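From: Thitima Duangkaew
Subject: Re: [parish-news] Harvest supper and the hymn question
Wednesday, 9.40 pm

Martin wrote:
> Can we please settle whether we are singing before the supper or
> after it? Last year we did both and the potatoes suffered. I would
> also like to know who moved the hymn books, as only 11 are left
> in the Felleck Room cupboard.

Dear all,

Before. Grace, two hymns, then food. The vicar has agreed to this in writing and I have kept the email.

The hymn books are at my house, where I am mending spines. I did say so at the January meeting, though I accept that it came up during the discussion of the boiler, when most of us had gone somewhere else in our heads. They will be back on Sunday, smelling of glue.
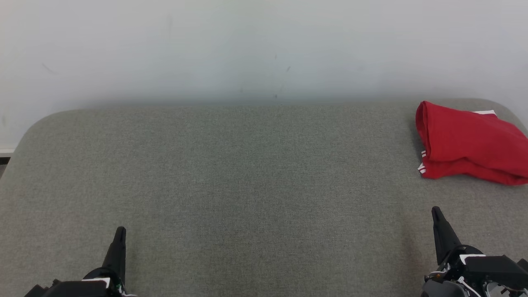 Grey upholstery, plain wall behind.

On the readings: Kiver House have offered someone for the Old Testament lesson and we have said yes. Please could whoever does the epistle stop at verse 9. The last reader carried on to the end of the chapter and then, I think out of momentum, into the next one.

Tickets are with Cocco's on the high street until they run out. The room holds 100 and the fire officer holds views, so no extra chairs -- not even for cousins.

Still wanted: a pianist who can play "We plough the fields" at a speed known to farming, and somebody with a van.

Thitima

--
parish-news list, hosted by Finumel
To leave the list, send a blank message with "unsubscribe" as the subject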